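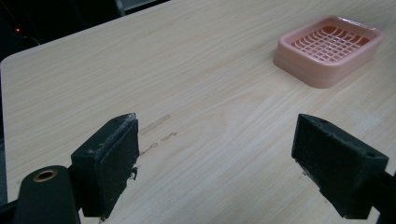 *One of the light wood tables.*

# Progress report: Jirby home exercise program

Prepared for the Paquette Fund, 8th October

## Summary

The program started in April with the goal to help adults who sit most of the day to do short strength and mobility sessions at home. In the first half of the grant we wrote and tested the full set of beginner sessions, opened enrollment in two towns, and started the weekly group class in Drekska. Enrollment is higher than we planned. Attendance at the group class is lower than we planned, and we explain below what we have changed.

We are asking for one change in the budget. It does not increase the total amount of the grant.

## What we delivered

**Home sessions.** The beginner set is finished and is in use. Every session has a warm-up, a main part with squats to a chair, wall push-ups, rows with an elastic band and a carry, and then a short cool-down. The first version was too long. Participants in the test group wrote in their diaries that they stopped before the last block, so we took out one round and moved the balance work to the beginning, when people are still fresh. After this change the complaints about length almost stopped.

The intermediate set is written but not tested. We had planned to test it before the summer, and we did not manage it. The reason is simple: very few participants were ready for it at that time, and we did not want to push them only to keep our own schedule.

**Printed guide.** We printed 1,000 copies of the guide with the beginner sessions and the training diary. Zullov and Drekska both received their boxes. The guide has large letters and one exercise on each page, because many people put it on the floor next to them while they train. We found two mistakes after printing. On the page for the band row, the left and right arms are exchanged in the text, and the page for the calf stretch gives the wrong holding time. A correction sheet goes inside every copy we give out now, and people who enrolled earlier got it by mail.

**Group class.** The class runs once a week in Drekska, 60 minutes each time. In Zullov we could not start yet. The hall we had agreed on was closed for floor repairs, and the second hall we visited has stairs and no elevator, which is not acceptable for participants with knee problems. We have now a written agreement for the school gym, and the class there begins after the autumn break.

## Enrollment and attendance

The target for the first half was 60 participants. We have 90. Most of them came through the health center and through other participants, and very few through the posters. We will not print more posters.

Home training goes better than we hoped. The diaries show that most participants do at least two sessions a week, and many do the third one, which we recommend but do not require. We must be careful with this result — the diary is filled in by the participants themselves, and people who stop training also stop sending the diary. In the final report we will show separately the people who sent all their diaries and the people who did not.

Attendance at the Drekska class was good in the first weeks and then became weak. We called the participants who had stopped coming. The most common answer was the time of the class. It started too early for people coming from work, and several said they arrived late once, felt uncomfortable, and did not come again. We moved the start to later in the evening and now the instructor leaves the first part of the class open, so that a person can join the warm-up at any moment. Attendance went up again, but it is still below the plan.

## Safety

There were no serious injuries. We recorded some cases of sore knees and lower back pain, mostly in the first two weeks of training. In each case the instructor called the participant, changed the exercise and wrote it down. The step-up was the exercise with the most complaints, so it is not anymore in the first month of the program. Participants do the chair squat in its place and return to the step-up later if they want.

One elastic band broke during a home session. The participant was not hurt. We asked everybody to look at their bands for small cuts before each use, and the bands older than one season will be replaced.

## Budget

Spending is close to the plan in most lines. Printing was cheaper than expected. Hall rent is also below the plan, but only because Zullov has not started, and this money will be needed in the second half.

The line for elastic bands is already spent, as we have more participants than planned. We ask for permission to move 3,000 from the printing line to the equipment line. With this amount we can give a new band to every present participant and keep a reserve for the people who enroll during the winter. If the Fund prefers, we can move the amount in two parts, the second one after the new year.

## What was difficult

The phone calls took much more time than we had calculated. Each participant gets a call after the first two weeks, and we planned short calls. In practice people have many questions, and often these are questions about sleep, old injuries or whether it is fine to train after a cold. We do not want to shorten the calls, as the participants who had a long first call seem to stay in the program. We have instead prepared a sheet with the most common questions and send it before the call.

We also lost time with the enrollment form. The first form asked for too much medical history and some people left it half empty. The new one is one page, and the instructor asks the rest by phone.

## Plan for the second half

- Start the class in Zullov and keep it at the same hour for the whole season.
- Test the intermediate sessions with participants who have finished the beginner set.
- Print a corrected guide only when the present copies are given out.
- Repeat the simple fitness check (chair stand, balance on one leg, short walk) with everybody who did it at enrollment.
- Add a session of breathing and light stretching for the days between strength sessions — many participants asked for it.

The fitness check is the most important point for us. At this moment we have the starting results but not the second ones, and therefore we cannot say yet how much stronger the participants have become. We will send these results as soon as both towns are complete.

Please let us know your decision about the budget change before we place the next order of bands, as the supplier needs several weeks for delivery.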